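Bring Back the Paper Manual

My mother-in-law's old sewing machine came with a booklet. It was 32 pages, stapled twice, and it had a coffee ring on the cover from before I was born. When my husband inherited the machine, the booklet came along in the same case, and within an evening I had threaded the bobbin, broken one needle, put in another and hemmed a pair of pants. I had never sewn anything in my life.

Last October I bought a dehumidifier for the basement. It's a Hisura, a perfectly decent one, and in the box there was a card the size of a playing card with a square code on it. That was the whole manual. I scanned the code, standing in the basement, where I get no signal. So I went upstairs, scanned it again, and was sent to a page that asked me which country I lived in, then whether I would accept cookies, then for the model number, which is printed on the back of the dehumidifier. In the basement.

I'm telling you this so you know what kind of mood I'm in.

Once I did get to the manual, it was a file of 958 pages. I didn't believe it either. It had every language the company sells in, one after another, and the English part started somewhere past the middle. On my phone I had to drag that little gray bar down the side with my thumb, and every time I let go I'd be in Portuguese or Finnish. All I wanted to know was what the blinking drop meant. (It meant the bucket wasn't seated right. I pushed it. Fine.)

Now, I know what people say when somebody my age starts in on this, because my friend Geetha Warrier says it to me over lunch at least once a month. She says nobody read the manuals anyway. She says they went straight into the drawer with the takeout menus and the dead batteries, and good riddance, think of the trees. Geetha is a very sensible woman and she's right about the drawer. But the drawer was the point! You didn't read the manual when you bought the thing. You read it four years later when the thing started making a noise, and you knew where it was, and so did everybody else in the house, including the teenager who'd made it start making the noise.

A paper manual stays with the machine, too. When we bought this house, the people before us left a kitchen drawer full of them, for the furnace, the garage door, the oven and a ceiling fan that isn't even here anymore. The furnace one had notes in pencil. "Filter arrow points UP, ignore drawing." I have never met whoever wrote that and I'd like to send them a pie. You can't pencil anything on a web page. If there's a mistake in it, you find the mistake all over again every single time.

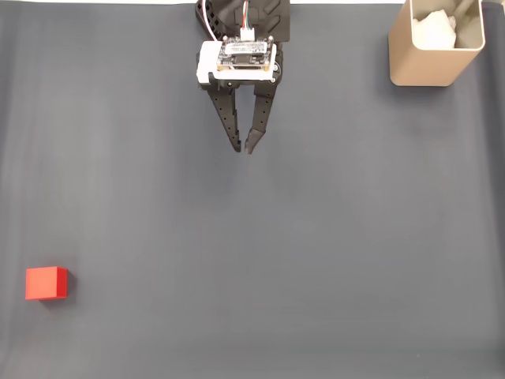

The thing that bothers me most, though, is the disappearing. Four years is nothing for a washing machine. It's forever for a website. My neighbor Normunds Pētersons has a Zonus bread maker that he adores, and he makes a rye in it that I would happily eat for every meal. Last winter the display started showing him an error with a number in it. The address on the bottom of the machine goes nowhere now. The company had changed its site, and his model was too old to bring along, I suppose. He ended up on a forum where one person said the number meant the lid sensor and another said it meant throw it out. He spent 2 weeks without bread over what would have been one line in a table on the back page.

He did fix it, by the way. It was the lid. He wrote the number and the word LID on a piece of masking tape and stuck it to the side of the machine, so now there's a manual again, a very short one.

I used to work with somebody who wrote these things for a living. Inese Pärn was a technical writer for a company that made kitchen ranges, back when I was doing the bookkeeping down the hall, and she took it more seriously than anyone I've ever known took anything. She would hand a draft to someone from the front office, put them in front of an oven and sit there with her hands in her lap, not allowed to speak. If they looked up at her, she put a mark in the margin. Then she went back and rewrote whatever sat next to the mark. I was one of her people once. I couldn't find the broiler. She rewrote the broiler page twice on my account and I've been proud of it ever since.

What Inese had, and I think it's the part we've really lost, was a limit. She got so many pages and no more, since paper and ink cost money and somebody upstairs would yell. So she had to decide what mattered. How do you turn it on, how do you clean it, what does the blinking mean, who do you call. If you can put up a file as long as you like for free, you never have to decide, and then you get 958 pages and the blinking drop is in there with everything else.

Videos don't fix it. I've tried! Everyone under thirty tells me to look for the video. My nephew Tõnu Stankevičius can repair pretty much anything by watching a man on a screen do it first, and good for him, but he has the patience of a heron. I don't want to hear about the man's channel. I don't want to go back fifteen seconds with flour on my finger. With a page I can look at step four for as long as I like, and step four just stays there.

I'll grant a few things, because I'm not completely unreasonable. A file can be searched, if you know the word the company uses for the part, and if you're at a real computer. You can make the letters bigger, which I appreciate more every year. If there's a safety problem they can correct it overnight. And I've lost paper manuals, of course I have. I lost the one for the pressure cooker and had to write away for another, and it came in an envelope with a nice typed note. It cost me a stamp. I'd pay that again and so would you.

So keep the file, I don't mind the file. Put it up and leave it up, for as long as there's one of your machines plugged in somewhere. But put a booklet in the box as well. It doesn't have to be fancy. I'd be happy with 32 pages like the sewing machine's, in the language of the store I bought it from, in a type size a person can read under a basement bulb. If that's too much, give me one folded sheet with the blinking lights on it. I know it can be done because I bought a little Morel coffee grinder at Christmas and there was exactly that in the box, one sheet folded in three. It had drawings. It had a blank space at the bottom with the word "Notes" over it, and I'm not ashamed to say I showed it to my husband.

I did write to the dehumidifier people. I got a reply thanking me for my feedback and inviting me to visit their support page. So I've written again, by regular mail this time, to see if a person opens it.

Meanwhile I've started making my own. Yoon-hee Kwak, who has the copy shop next to the pharmacy, prints whatever I bring her and puts in the staples, and she's gotten interested in it now and asks me what I've bought lately. I pull out just the pages I need, she runs them off, and into the drawer they go. So far I've got the dehumidifier, the thermostat, the car radio and the phone – yes, I have a paper manual for the phone. On the front of the dehumidifier one I wrote in pencil, "Drop blinking = push the bucket in harder than you think."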